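Workshop bench checklist: desktop computers in for refurbishment
Rondilar Reuse Workshop, Unit 11
Revised September 14, 2020 by Sirkka Halonen. Comments from the bench are left in where they were thought useful.

Use one sheet per computer. Write the job number at the top before you open the case. Tick, initial, or write N/A. Don't leave a line blank.

Section A. Before opening

A1. Mains lead unplugged at the wall and taken off the bench. Switching off at the back is not enough.
A2. Power button held in for a few seconds after unplugging.
A3. All other cables removed, including network and monitor.
A4. Case checked outside for dents, cracked plastic, sharp edges and signs of liquid. If there are signs of liquid, stop and pass to Heikki Eskola.
A5. Wrist strap on and clipped to the bench earth point, not to a painted panel.
A6. Rings, bracelets and watches off. Lanyards tucked in or off.

Comment (Tiina Ruotsalainen): Two straps failed the tester in June and were still hanging on the hook in July. Failed straps go in the bin, with the lead cut.

Comment (Heikki Eskola): A4 includes the underside. Turn the case over and look.

Section B. Case open, nothing removed yet

B1. Side panel laid flat on the shelf below, not leaned against the bench leg.
B2. Inside edges of the case checked for burrs before hands go in. Tape over any you find.
B3. Dust level noted: light, moderate, heavy. Heavy goes to the extraction cabinet first.
B4. Capacitors looked at for bulging or leaking tops. Any found, fail the board.
B5. No loose screws in the bottom of the case. Tilt gently and listen.
B6. Any smell of burning noted.

Comment (Kauko Nurmi): On B2, the drive cage is where I have cut myself, both times. The lip at the back is hardly finished on the cheaper cases.

Section C. Memory and processor

C1. Memory modules out, bagged in anti-static bags and marked with the job number. Open the latches fully first. If a module does not lift, the latch is not fully open.
C2. Slots looked into with the bench lamp. Contact pins straight, no fluff, no broken plastic.
C3. Latches present at the ends of every slot and moving freely.
C4. Processor seated square, socket frame closed, retention lever down and under its hook.
C5. Old thermal paste cleaned off the top of the processor with a lint-free wipe. Paste must not run down into the socket.
C6. Nothing resting on the board while it is being looked at. No tools, no screws, no sheet.
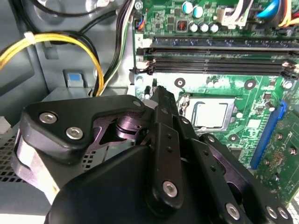 Do the memory slots have to be empty for the inspection?
Every slot has to be empty for C2, as you can't see the contacts with a module in place. Put the modules back for the power test in Section E, in the same slots they came from.

Comment (Iida Jääskeläinen): Please write which slot each module came out of. I had job 408 back on the bench with one module in the wrong slot, and it took most of a morning to find.

Comment (Sirkka Halonen): Agreed. Number the slots from the processor outwards and write the number on the bag. The printing on the board is often different from one make to the next, so we use our own numbering for all of them.

Section D. Cables, fans and drives

D1. Power leads to the board pushed fully home and clipped.
D2. No lead touching a fan blade. Tie back with a soft tie. Wire ties are not allowed inside a case.
D3. Fans turned by hand with a finger. Grinding or wobble, replace.
D4. Drive removed and signed over to the data wiping shelf. The drive number goes on this sheet and in the book.
D5. Coin battery measured. Under 2.8 volts, replace. Old ones in the tub with the lid on.

Comment (Tiina Ruotsalainen): The tub was full again. Whoever fills it tells me.

Comment (Kauko Nurmi): For D3, the Zalby fans from the last delivery feel stiff from new. I have passed them. They loosen after an hour's running.

Section E. Closing up and power test

E1. Modules refitted, latches closed at both ends.
E2. Heatsink refitted with fresh paste before any power goes on.
E3. Tools counted back into the tray. The tray has 11 places and all must be full.
E4. Strap off before the mains lead goes in.
E5. First switch-on with the side panel off, hands clear, and a second person in the room.
E6. Run for 45 minutes. Processor temperature written down at the end. Over 79 degrees, fail and return to C5.
E7. Side panel on, all screws in. Label on the top left of the case.

Comment (Heikki Eskola): E5 is the one I find skipped when I go through the sheets. If there is no second person, the job waits.

Comment (Iida Jääskeläinen): Can we have another timer? The one by the door is always in use.

Reply (Sirkka Halonen): Ordered with the next lot of bags.

Completed sheets go in the Girer folder on the end shelf, newest at the front. Failed boards go in the blue crate with the sheet taped to them.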